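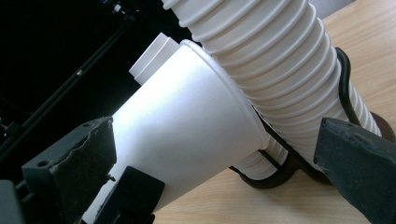

5 September 2019

Hose day again. The job was to get the white corrugated hose to sit against the cone adapter and stay there without anyone leaning on it, which has been my main contribution to the Huster bench since June.

Nadhirah's theory is that the rim on the cone was made for a different hose. My theory is that it was made for no hose. The Skutard catalog says the two sizes match at 100 mm, and I'm sure they do in the catalog.

Notes, before I forget:

- The hose wants to come in at an angle. Pushing it straight cures this for as long as you push.
- Leave the black wire holder where it is. I took it out to "get a better look" and spent two sessions learning what it does.
- Cut length is 840 mm. Ginting sent us longer. Trim on a rib groove, with the good knife, which is in the drawer labeled "not the good knife."
- Do NOT tape the rectangular flange. It has nice flat faces and crisp edges and the Zorkside outlet is supposed to slide over them. Tape residue is why the last one now lives in the scrap bin.

Nadhirah suggests warming the end of the hose before seating it. I said we would lose the ribs. She said we'd lose one rib and gain an afternoon. Trying it on an offcut first.

Still to do: order a spare adapter, find the wide clamp, ask Ginting whether "standard fit" refers to any standard in particular.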